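遠隔教示セル 始業前・作業中点検表(布たたみ課題)
対象:Weltska 第2教示室 卓上セル「Pinto」
適用:手動教示(ダイレクトティーチ)および遠隔操作教示
改訂月:2月

記入方法
判定欄は「良」「要観察」「不良」「対象外」のいずれかを記入する。「要観察」と「不良」にはコメントを必ず付ける。「不良」が残っている状態でサーボを入れない。コメントは次の当番が読んで作業できる程度に具体的に書くこと。「問題なし」「いつもどおり」だけの記入は差し戻す。

今回の点検範囲
タオルたたみ教示の再開にともなう全項目点検。前回からの変更点は、卓上クロスの張り替え、フィンガー開閉ストロークの再設定、操作側(Sitia 操作卓)のペダル交換の三点。教示は午後から30本を予定。

1. 区画と周囲

1-1 作業区画の床表示テープに剥がれがない
判定:良
コメント:入口側の角を前回貼り直した。浮きなし。

1-2 区画内に教示に使わない物が置かれていない
判定:要観察
コメント:卓の横の床にケーブル類と機材がまとまっている。アームの動作範囲には入らないが、布を交換する人が左側から回ると足を掛けるおそれがある。当面は右側から回ること。

1-3 配線が通路を横切っていない
判定:良
コメント:通路側には出ていない。壁沿いに上がっている細いケーブルは固定を追加したい。結束バンドの在庫が切れているので発注済み。

1-4 非常停止ボタン(卓側・操作側)に手が届く
判定:良
コメント:卓側、操作側とも実際に押して停止を確認。復帰後に異常表示なし。

1-5 照明条件が教示記録の基準に合っている
判定:良
コメント:ブラインドは全閉。午後は西日が入るため、途中で開けないこと。途中で開けた回は記録を分けて保存する。

2. アーム本体

2-1 外装カバーに割れ、緩みがない
判定:良
コメント:手で軽く揺すって確認。がたつきなし。

2-2 各関節の手動操作で引っ掛かりや異音がない
判定:要観察
コメント:手動教示モードで手首を回すと、動き始めにわずかに重い。2回目以降は軽くなる。暖機を13分行ってから再確認し、重さは残っていない。冷えた状態で教示を始めないこと。

2-3 重力補償の設定がハンド重量と合っている
判定:良
コメント:手を離して姿勢を保持。下がりなし、浮き上がりなし。フィンガーを替えたときは設定値の入れ直しが必要。前々回に忘れていたので、交換手順の最後の行に追記した。

2-4 手動教示時の速度制限が有効
判定:良
コメント:制限を超える速さで押したところ停止した。解除は操作盤から行う。アーム側のボタンでは解除されない。

2-5 遠隔操作時の追従遅れが許容範囲
判定:良
コメント:操作側のレバーをゆっくり往復させて確認。速く振ったときの遅れは前回と同程度。布をつまむ直前は速度を落とすよう、操作者に伝えてある。

3. ハンドとフィンガー

3-1 フィンガー先端に欠け、バリ、付着物がない
判定:良
コメント:不織布で拭いてから目視。先端に糸くずが一本付いていたため除去。パイル地のタオルを扱った後は毎回付く。30本ごとの清掃では足りないと思われる。当面は布を交換するたびに拭く。

3-2 フィンガー取付ねじの緩みがない
判定:良
コメント:合いマークのずれなし。増し締めはしていない。

3-3 開閉ストロークが設定値どおり
判定:要観察
コメント:開き側は設定どおり。閉じ側で左右の当たりがわずかに片寄る。薄い布では先端が滑る可能性がある。今回のタオルは厚みがあるので教示は続けてよい。薄手のふきんに替える前に再調整。

3-4 把持力の上限設定が布用になっている
判定:良
コメント:設定ファイル名は Kemirdale_cloth。箱物用の設定が一つ上に並んでいて選び間違えやすい。選択後に画面の名称を読み上げて確認する。

3-5 指を挟んだときに開放できる
判定:良
コメント:試験片をくわえさせ、操作側の開放ペダルで開くことを確認。新しいペダルは以前のものより浅く反応する。足を乗せたままにしないこと。

4. 卓面と対象物

4-1 卓上クロスにしわ、たるみがない
判定:良
コメント:張り替え後の状態は良好。手前側の色が奥より少し濃く見えるが、手で触った範囲では汚れではない。

4-2 ハンド下降時に卓面を押し込まない
判定:良
コメント:高さ下限を設定済み。クロスの厚みが変わったので、下限値を取り直した。旧値のままだと先端がクロスを擦る。

4-3 対象物が教示課題の指定品である
判定:良
コメント:薄い橙褐色のパイル地タオル。無地の厚紙ではなく布用の置き台紙で位置を合わせ、台紙は抜いてから開始する。

4-4 開始姿勢が手順書と合っている
判定:良
コメント:奥側を折り返した状態から始める課題。ハンドをタオルの左端、手前の角の近くまで下ろして待機させる。先端を布に押し付けた状態から記録を始めないこと。
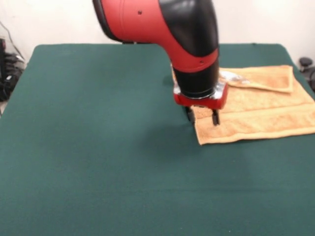
図1 開始姿勢。フィンガーはタオル左端、手前の角付近。奥側は折り返し済み。

4-5 折り返しの線がまっすぐで、上の布に浮きがない
判定:良
コメント:線が曲がっていると、操作者が途中で直そうとして余分な動きが記録に入る。直すのは記録を始める前に、人の手で行う。記録中に手を入れた場合、その回は破棄する。

4-6 織り帯の部分をつかみ位置に含めていない
判定:要観察
コメント:手前寄りの織り帯は周囲より少し盛り上がっていて、パイルの部分とはつまみ具合が違う。前回の教示では帯の上でつかんだ回と外した回が混ざっている。今回は外す側に統一する。混在分を学習に使うかどうかは別途判断。

5. 教示の実施

5-1 手動教示は二人で行っている(一人がアーム、一人が非常停止)
判定:良
コメント:非常停止の担当は記録操作を兼ねない。兼ねると画面を見てしまい、アームから目が離れる。

5-2 アームを持つ人が袖口、ひも、指輪などを処置している
判定:良
コメント:名札のひもは区画に入る前に外す。

5-3 ハンドの下に手を入れない
判定:不良(是正後、良)
コメント:練習中、布の角を整えようとしてフィンガーの間に指を入れた者がいた。サーボは入っていたが停止中。全員を止めて手順を読み合わせた。布に触るときは必ずアームを退避位置に上げ、保持停止にしてから触る。少しの修正でも同じ。

5-4 遠隔操作中に区画へ人が入らない
判定:良
コメント:操作側から区画の入口が見えにくい。布交換の担当が声を出し、操作者が復唱してから入る。復唱がないときは入らない。

5-5 操作者の交替が決められた間隔で行われている
判定:良
コメント:一人の連続は15本まで。後半になると下降が速くなる傾向があるため、疲れを感じたら本数に関係なく替わる。

5-6 つかみ損ねた回の扱いを統一している
判定:要観察
コメント:つかみ損ねてもそのままやり直した回は「再試行あり」の印を付けて残す。布が卓から落ちた回は破棄。印の付け忘れが前回あったので、終了ボタンを押す前に記録担当が声に出して確認する。

6. 記録と保存

6-1 記録開始前に各軸とハンドの値が表示されている
判定:良
コメント:ハンドの開度だけ表示が遅れて出る。値が出るのを待ってから開始する。

6-2 手動教示と遠隔教示の記録が別の場所に保存されている
判定:良
コメント:手動教示は操作者の手が映るため混ぜない。保存先は開始画面で毎回選ぶ。前回の選択が残っているとは限らない。

6-3 保存容量に余裕がある
判定:良
コメント:登録済みの教示は1065本。この課題の目標は2000本。現在の保存先では目標まで入らない見込みなので、次の点検までに増設する。

6-4 再生確認は低速で行っている
判定:良
コメント:教示した動作を再生するときは、最初の1回を布なし、低速で行う。次に布ありで低速。通常速度はその後。急いでいても順番を飛ばさない。

7. 終了時

7-1 アームを退避位置へ戻し、サーボを切った
判定:対象外(作業終了後に記入)

7-2 タオルを回収し、糸くずを取り除いた
判定:対象外(作業終了後に記入)

7-3 操作卓の電源を落とし、ペダルを卓の下に戻した
判定:対象外(作業終了後に記入)

総合判定
条件付きで作業可。

条件
・布の交換は右側から行う(1-2)
・暖機を済ませてから手動教示に入る(2-2)
・薄手の布に替える前に閉じ側の当たりを調整する(3-3)
・つかみ位置は織り帯を外す(4-6)
・布に触る前にアームを退避させ、保持停止にする(5-3)

未処置事項
床の機材は棚を用意して移す。棚の寸法は未定。壁沿いケーブルの固定は結束バンドの入荷後。保存先の増設は見積もり待ち。5-3 の件はヒヤリハット票を別に起票し、この点検表の写しを添付した。次回点検では3-3と4-6を先に見ること。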